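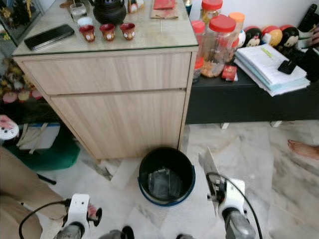 Jeddale is recruiting adults for a home study of tap water hardness and the taste of brewed tea. Participants brew black tea twice a day for 13 days, using their own kettle and the leaf supplied. Any pot may be used – a round black teapot with small cups is as suitable as a mug – but it must stay the same throughout. Each brew uses 400 ml of water.

**Eligibility**

- Age 18 or over, non-smoker
- Home on the municipal supply in Carwood or Kosik
- No water softener or under-sink filter
- No known loss of taste or smell

**What is involved**

1. Collect a 500 ml sample from the kitchen tap before the first brew.
2. Rate each cup for bitterness, body and surface film on the form provided.
3. Attend one briefing in July, 3 p.m., at the Jacobs building.

Participants receive up to $400 – paid in full on return of all forms, or pro rata after early withdrawal. Sample bottles, leaf and return postage are supplied.

To apply, write to Anqi Lei, study coordinator, stating your street and water supplier. Technical questions go to Guangming Yao.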